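What an Open Day Should Measure

8 May 2023

The spring open day at Umthorpe ran on the same plan as the one in November: a short talk, a tour of the cells, and a demonstration at the end in which an arm handles groceries and a tote bag. I attended both. My argument is that the demonstration is the weakest part of the program as it is now run, and that it could be the strongest with very little extra work.

The task was well chosen. Soft bags are hard. A rigid bin has walls where the planner expects them, and a carton keeps its shape while a finger slides down the side of it. A canvas tote does neither. The rim folds, the handles drift across the opening, and the contents settle into a shape that no model has on file. Bagged candy adds a second problem, because the film wrinkles and throws highlights that confuse depth sensing, and the load inside shifts when it is squeezed. An engineer who wants to know how a gripper copes with contact learns more from one bag of candy than from a tray of machined blocks.

Lucero Mamani gave the talk and was careful with it. She separated perception errors from grasp errors, which most speakers don't, and she stated that a wrist camera loses much of its view exactly when the fingers close. She also said that the team had logged 106 trials on the tote task before opening the doors. That was the most useful sentence of the afternoon, and it came with no breakdown. I asked for one and was told that it would be in a later report.

I don't doubt the work. I do doubt the format. Visitors saw the arm run for over 30 minutes, and in that time no record was kept where we could read it. Some attempts went cleanly and others were stopped and reset. The man beside me left convinced that the system was ready for a store. A woman from Lombardi, whose firm buys conveyor equipment, left convinced of the opposite. They had watched the same runs. A demonstration that supports both conclusions has not transferred much information.

The remedy is a board on the wall with 3 columns: attempt, result, cause of stop. Any member of staff could fill it in with a marker. A reset would be written down as a reset. If the operator moved an item by hand between runs, that would go down too – it changes the difficulty of the next attempt, and visitors tend to miss it.

Mercedes Sotelo, who ran the Seltholm open days for 7 years, disagrees with me on this. Her view is that a public tally punishes the honest lab, since the lab next door will show a single rehearsed run and look better. I accept that the risk exists. I think it is smaller than she believes. Buyers and students who come to these events are used to failure rates in every other kind of machine, and they can read one here. What they can't do is guess it.

There is also the matter of the gripper. The Tallo fingers on display had an open structure that is meant to give a little under load. The tour guide described this as making the hand "gentle." Compliance is a property with a range, and it can be stated as force against deflection. A printed card at the cell with that curve on it would have taken an hour to make. The talk had assumed an audience that could follow the difference between two classes of error, and the tour then gave the same audience an adjective.

Umthorpe plans to repeat the day next year with the same task. Keeping the task is the right decision, as it allows comparison. I would like something to compare it with.

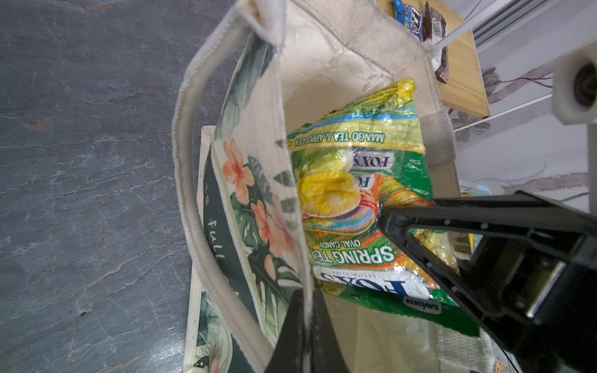 Why is a soft bag harder for a robot arm to work in than a rigid bin?

The opening and walls of a soft bag move when they are touched, so the positions the arm planned from may no longer be correct by the time the fingers arrive. A rigid bin keeps its shape, and the arm can rely on one measurement of it for many picks.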